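The Office of Unclaimed Hours
A short story

The Office of Unclaimed Hours was established at Prullcombe by order of the Regional Authority, and it opened to the public in January. Its duties were set out in the founding order. The Office was to receive, record and store all hours that residents had saved and failed to collect, and to return them upon application.

The first deposits were modest. The Perkix mill, upon closing, transferred 500 hours that its workers had saved by taking short lunches. The Hellström ferry added 730, being the total gained by passengers over many years through the use of the direct crossing in place of the road. These were entered in the register and placed on the lower shelves, where the temperature was steady.

Applicants were required to state the number of hours sought and the purpose for which they would be used. The second requirement caused difficulty. Many residents arrived at the counter at nine in the morning and were still standing over the form at noon. The Office observed that these applicants had spent three hours in asking for one. It recorded the observation and took no action.

In its second year the Office moved to larger premises on the Birkia road. The rooms were plain and easily kept. Public business was conducted on the ground floor, and applicants were asked to keep their voices low, as a stored hour was known to spoil if it was disturbed.
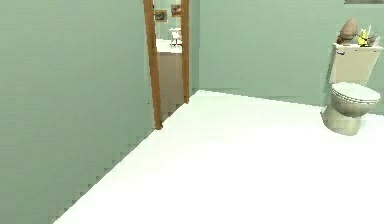
One applicant wrote in the complaints book that she did not want an hour of the same length as any other. She had saved hers on summer evenings, by hurrying her children home from the river, and she wished to have those evenings back, with the light as it had been. She added that she would accept fewer hours if they were the right ones.

The Office considered the matter at length. The founding order made no mention of light. A search of the shelves was authorized, and it was found that the hours had been stored by quantity alone, with no note of the season in which they were saved. The clerk on duty opened one at random and reported a smell of cut hay and the sound of a door being closed quietly upstairs. He was instructed to reseal it.

A reply was sent to the applicant. It regretted that her evenings could not be identified, and it offered her 200 hours of mixed origin in full settlement, to be collected in person.

She came at the end of the month, shortly before closing. She signed the register, took a single hour from the tray, and sat down with it on the front step. The Office remained open until she had finished.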